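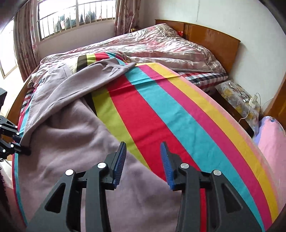

Laundry day at the Trondinmont apartment always ends up on the bed! The striped cover came from my friend Shirley Marchand, who was clearing out her closets in February, and I've been looking for excuses to show it off ever since. I love how anything plain looks against it, like the mauve with the red and the yellow-green peeking out next to it. Click through slowly, there are only two (my favorites, I promise).

Sleeve first
I lay one long sleeve across on the diagonal and smooth the body out after. Wrinkles? A few. I own an iron and we don't speak.

Stripes and mauve again
Same colors, with the soft stuff folded over and a little peak standing up by the red band. I left the peak alone because I kind of like it.

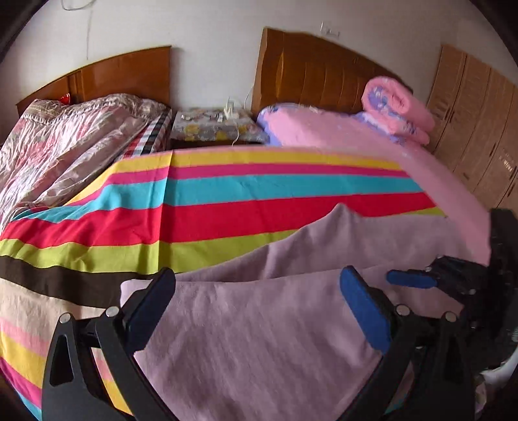
Coming up next
The hall closet, if I'm brave. It took me 6 tries to shut the door last night. Posted 19 August 2021, comments are open.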